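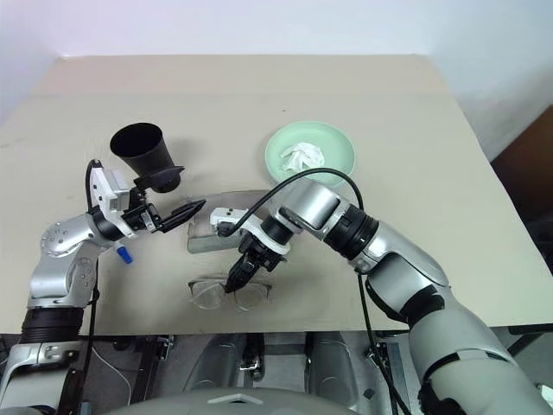
Glasses, gray case, black cup. The table by the wall.

I finally started on the small stuff that collects on this table. It had been on my list since December. Most of it is pens and markers, plus my clear glasses, which I put down wherever I happen to be standing.

The plan is simple. Markers go in the black cup. Glasses go in a case and stay on the right side of the table - I reach for them with that hand. Anything dried out gets thrown away. I test each marker on the back of an envelope first, and I threw out nine of them last month after doing that.

I looked at a desk organizer from Rella, but it had drawers, and I forget what I put in drawers. A cup is enough.
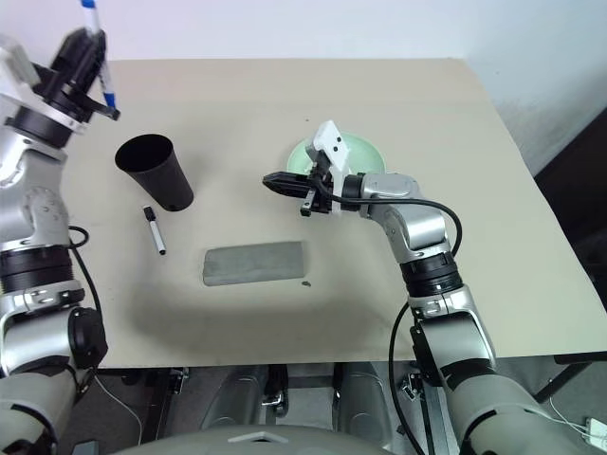 Lucero Condori wrote back after my last post that markers should be stored flat, especially the ones with a tip at each end, or one side runs dry before the other. She may be right. I might try a shallow tray for those and keep the cup for pens - it would fit next to the wall.

Next is the shelf in the hall, which has been waiting for nearly 3 years.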